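Sevley: a word list for car and garage talk

Version notes and data card, last touched Friday, September 18, 2026

Hi, and thanks for looking at this! Sevley is a list of the words people use when they talk about fixing ordinary cars, with the meanings written out in plain English. I started it after my cousin sent me a repair estimate and neither of us could work out what half the lines meant. It grew from there, mostly on weeknights.

What's in it

3,152 entries in one tab-separated file, sevley_main.tsv. Each row has the term, the part of speech, a short meaning, a sample sentence, and a topic tag. There's a second file, sevley_regional.tsv, with 167 terms that change depending on where you learned to drive (hood and bonnet, wrench and spanner, that whole family). I kept those separate so you can skip them if you only care about US usage.

Topic tags are lowercase, one per row: brakes, electrical, engine, body, tires, fluids, paperwork, tools, other. Yes, "other" is bigger than I'd like. A lot of the shop slang ended up there and I haven't had the heart to break it up.

Where the words came from

I wrote most of the meanings myself, from years of reading handbooks and hanging around my uncle's garage in Dernham. Sawsan Majali wrote nearly all of the electrical ones and fixed plenty of mine. The sample sentences are all made up by the two of us. We didn't copy from forums or manuals, so if a sentence sounds a bit stiff, that's on us!

The electrical set

This is the part I'm happiest with. Fuse words are a mess in everyday talk. People say "fuse" for the fuse, the box, the slot and sometimes the relay next to it, so Sawsan split them up: blade fuse, fuse box, fuse puller, relay, fusible link and so on. The cover gets its own row too, with "lid" listed as a variant. If you're building a search tool, please keep the variants, they do most of the work.

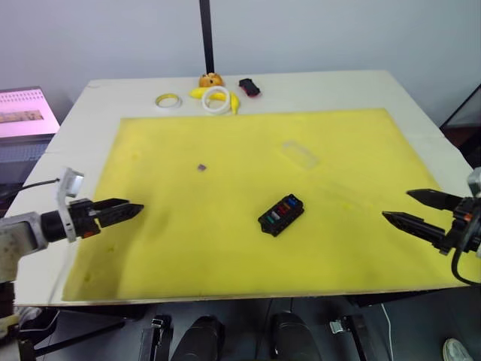
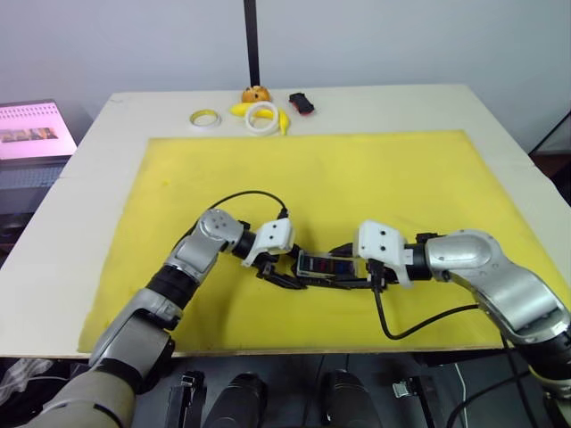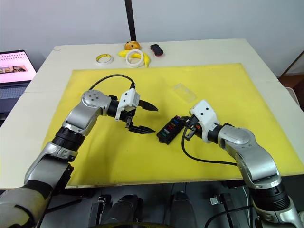

Yellow work surface on a white table, with the fuse box in the first picture.

How I'd use it

Load it as UTF-8 and don't let your spreadsheet program guess the column types. Mine turned a bunch of tire sizes into dates and I didn't notice for a week. Anything with a slash in it is at risk.

For flash cards, the term and meaning columns are enough. For matching customer notes to repair topics, use the variants too and lowercase everything first. Amr Abou Zeid tried it with the Clerkel note sorter and says the brakes tag works nicely but body and paperwork get tangled up, mainly around insurance words. I believe him. "Claim" and "panel" both need another look.

Known problems

- 89 rows have no sample sentence yet. The cell is blank, not "NA".
- Diesel is thin. I've never owned one and it shows.
- Some meanings go in circles (see "idle" and "idling", sorry).
- Hybrid and EV words are mostly missing. I have a pile of notes and will get to them.
- The regional file mixes British and Australian terms under one label. I'd love help from anyone who can tell me which is which.

Changes

1.3: electrical rows rewritten, fuse variants added, two duplicate rows for "alternator" merged.
1.2: regional terms moved to their own file. If your script broke in February, this is why.
1.1: added the first 100 paperwork words.
1.0: first upload, lots of typos.

License and credit

Use it for whatever you like, including paid stuff. A mention of Sevley somewhere would be lovely. If you fix things, send the fixed rows back to me and I'll fold them in with your name in the contributors file. Please send whole rows, tabs and all, and tell me which version you started from.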